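Packing tips for long trips

I've just unpacked from 14 nights on the road and I'm already itching to go again! Before I forget, a few things that made living out of one bag so much easier this time.

Roll your T-shirts, fold your trousers, and stuff socks inside your shoes (every pair, even the sandals if you can wedge them in). Weigh the bag at home with the charger in it. Mine came to 10 kilos on the nose and I did a little dance in the hall.

Wash as you go. A bar of plain soap does shirts, hair and the odd coffee stain, and a towel rolled tightly round a wet shirt takes out most of the water – stand on it if you have to!

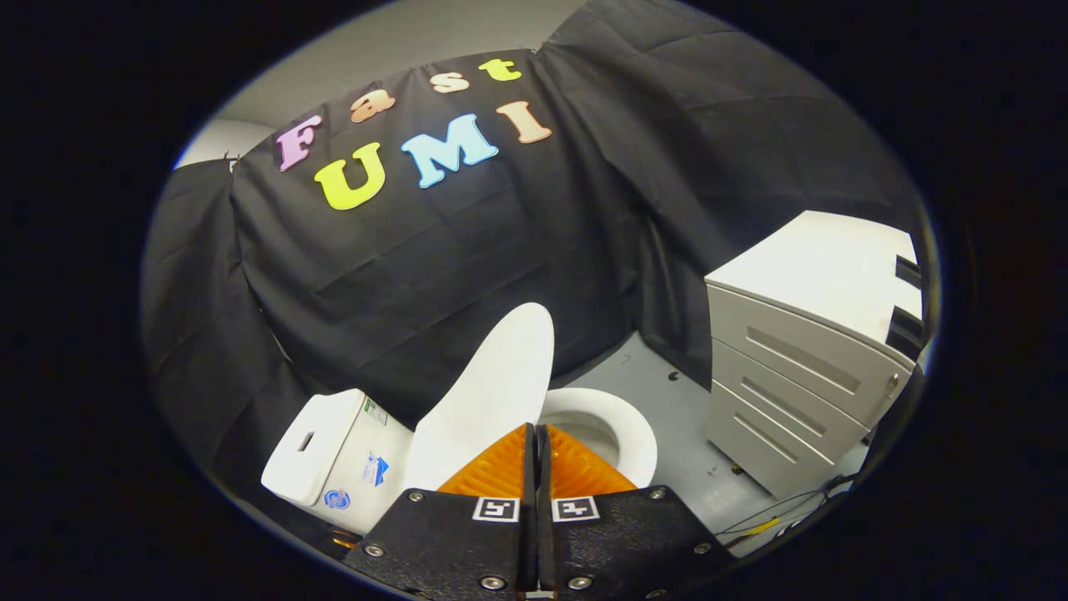

So-ying Tsao wrote in to say that the towel trick is fine for cotton but hopeless for jeans, and that she gave up on denim altogether after a damp week in Triltholm. She takes two pairs of thin walking trousers now and swears by a length of elastic for a washing line, twisted so it needs no pegs.

I love the elastic idea and I'm stealing it for Zosley in May. Last one from me: keep a pen in your coat pocket for landing cards, and a spare in the bag, as somebody always borrows the first.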